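4.3 Loss of grip near the end of the stroke

The most frequent failure at the Stirkside cell was not a wrong pose from the vision part. In 18 of the 31 stopped cycles the pose was correct, but the fingers closed on the bar too near to one end. The bar then turned in the grip during lifting and the controller made a protective stop. We first suspected low air pressure, as was reported for the older cell at Cosside, but the pressure log shows no drop before these stops. 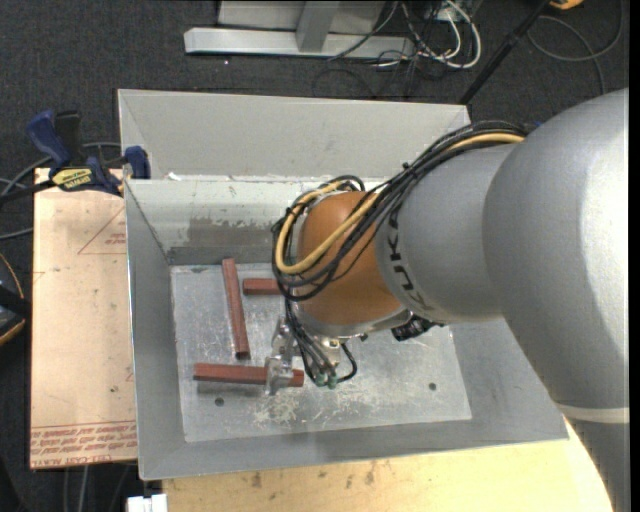 The planner prefers a grasp near the middle of the bar. When a second bar lies close to it, however, the collision check removes the middle grasps one after another, and the planner accepts what is left. In the first version of the software there was no lower limit for the distance between the fingers and the bar end. We added a limit of 20 mm. If no grasp fulfils it, the arm now moves back and a different bar is chosen.

Figure 6. Picking of bars from the metal bin with the KUKA arm.

A less frequent but more serious event concerned the hose and cables on the wrist. In 2 cycles the hose was pressed against the bin wall while the wrist was turning, and the stop came only after contact. The collision model supplied with the Haltora planning package includes the arm and the gripper, but it does not include the hose. We have therefore enclosed the hose in a simple cylinder of around twice its diameter, and we have reduced the allowed wrist rotation inside the bin.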